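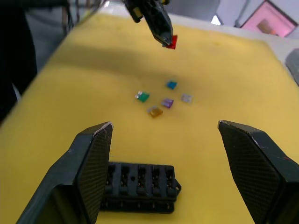
The Skirulgate lab opened its manipulation hall to visitors on 13th April, and our shop sent two of us to see whether any of it could take over bench work. Plakby, the dual-arm station, was set to blade fuses. The holder block lay on a yellow foam mat with its slots empty, the colored fuses scattered loosely beyond it, and one gripper already had a red fuse in its tips. Aarne Tikkanen, who runs the station, said the fuses are placed by hand in a new scatter for each run.

Insertion is the hard part of this job for a machine. A fuse a little out of square will jam, and a person corrects that by feel in under a second. 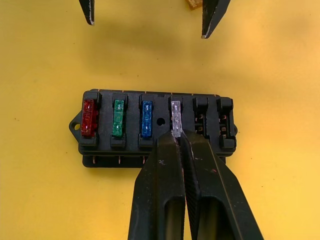

Tikkanen quoted 80 percent of fuses seated without help since February, up from 24 with the older Skuten fingers. Cycle time is the weaker figure — nearly 600 seconds for a full block. With red, green and blue in their positions and the clear fuse pinched between the fingertips, two sockets to the right were still open. Our own assemblers would have been on the next block.

The Aaltonen cell next door folds dish towels. It was down for a cable change during our visit, and we have asked for its error logs.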